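4.2 Rendered views and texture replacement

In the Skustinell simulator every training room is built from the same floor plan. Before each episode, the surfaces are replaced by textures from the Zillimix library. We used 900 episodes for training and 200 for testing.
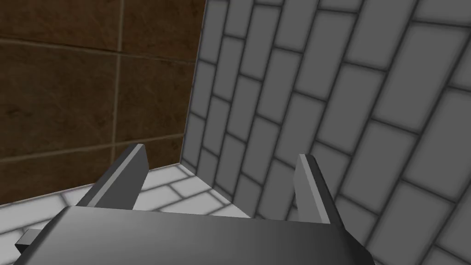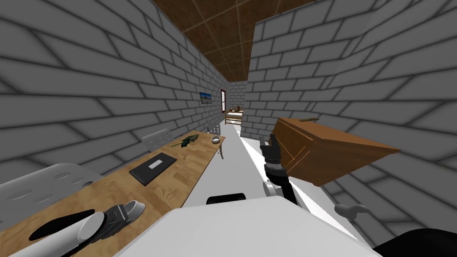
Figure 3. Views rendered in one room, with brown tiles and gray brick.

The policy receives both views at each step, and it must learn which edges belong to objects and which to the surface pattern. This is difficult when the pattern is strong. In the second view of Figure 3, the wooden chest is seen against the brick wall, and the mortar lines are dark like many object borders. In the first view the fingers are open and only walls and floor are behind them, so this view gives little information about the chest. We therefore do not mask the background, but let the network weigh the two views by itself.

Related items
Preda and Cozma, Fakir: a texture sampler for indoor rooms
Gwilliam, Notes on wrist views
Craddock, Skinley user guide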